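4.2 How people pack a soft cooler bag

I'll admit that I came to this part of the study with strong opinions. I have carried groceries home in an insulated bag for years, and I was sure that everyone did what I do, heavy things first and anything that bruises on top. Then I sat down with the packing diaries from Clorkstead and Plollport and found that almost no one packs the way they say they do. In the interviews people described a tidy order. In the diaries they wrote things like "put in whatever was nearest" or "eggs last, then forgot, took it all out again."

We asked 20 households, split between the two towns, to keep a diary for 12 shopping trips each. Maarja Urbonaitė ran the Plollport half and I ran the other one. We gave no instructions on what to buy or what kind of bag to use, only that the bag had to be lined and had to close. Most people turned up with the soft kind, with fabric outside and a silvery lining inside, and that choice matters more than I expected (see Figure 3). A stiff box holds its shape while you fill it. A soft bag slumps, the opening folds in on itself, and you end up using one hand to hold it open and the other to load. 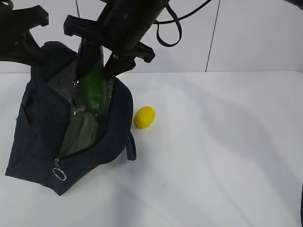
Long vegetables were what got people grumbling. Cucumbers, leeks and celery came up again and again in the notes, mostly because they have to go in at a slant or standing up, and once they're in they decide where everything else goes. One Clorkstead diarist wrote a whole page on leeks (I loved this page!) and ended up carrying them under her arm. Small round fruit caused a different sort of trouble. People tended to leave lemons and limes on the counter until the end and tuck them into the gaps, and these were also the items most often found still sitting there after the bag was zipped.

Figure 3. Produce and a soft insulated bag with a crinkled silver lining.

The zipper deserves its own paragraph. Aliki Stefanou suggested in February that we add a question about it, and I'm so glad she did – I would have missed it completely. People who opened the zipper all the way wrote far fewer complaints about reaching the bottom. People who opened it halfway, usually in a hurry, wrote about snagged sleeves and squashed bread. We had 2 households switch habits partway through the diary, and both stuck with the full opening.

I don't want to make too much of this. The diaries were kept by people who like keeping diaries, and the Plollport group shopped on foot more often, so their bags were smaller to begin with. Section 4.3 takes up what happened to the bags once they got home.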